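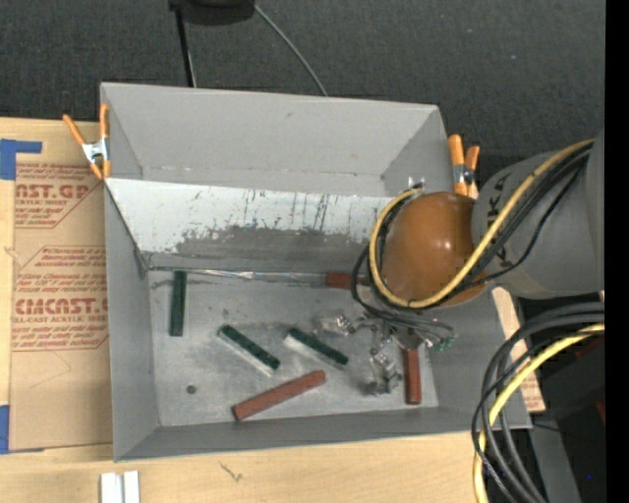 How to book and prepare a bulky waste collection

Last updated: October 2025

Residents of the Avier and Kabbaj districts may ask for large household items to be collected from outside their home. The service is run by Jivix on behalf of the district office. Please read this page in full before making a booking, as items that have not been booked will be left where they are.

Before you start

You will need your household reference number, printed at the top right of your annual charges letter. Tenants whose landlord receives the letter should ask the landlord for the number or request it at the district office counter.

Measure each item at its longest point. The crew can lift items up to 2000 mm long. Anything longer must be taken apart before collection day, or brought to the Vokis recycling site, where items up to 3000 mm are accepted.

Step 1: Check that the item is accepted

We collect beds, mattresses, sofas, tables, wardrobes, carpets (rolled and tied), washing machines and cookers. We do not collect building rubble, paint, gas bottles, car parts or plate glass. Fridges and freezers are accepted but must be booked separately, as they travel in a different vehicle.

Step 2: Make the booking

Complete the online form or telephone the office. List every item, including the separate parts of anything you have taken apart. A bed frame and its mattress count as 2 items. You will be given a booking number and a collection date. Bookings made in August may take longer to fulfil.

Step 3: Prepare the items

Empty all drawers and cupboards. Tape doors shut, or remove them and tie them to the main body. Loose fittings such as screws and brackets should be placed in a strong bag and tied to the item they came from. Write the booking number on a sheet of paper and fix it where the crew will see it — a plastic sleeve is advised in wet weather.

Step 4: Put the items out

Place the items at the front edge of your property by 0600 on the collection date, and no earlier than the evening before. Leave at least 600 mm of clear pavement for pushchairs and wheelchairs. The crew will not enter homes, back gardens or shared stairways.

Changing or cancelling a booking

Changes can be made up to two working days before the collection date. After that the charge cannot be refunded — this includes cases where the item has been given away or taken by someone else.

Missed collections

Report a missed collection within three working days and have your booking number ready.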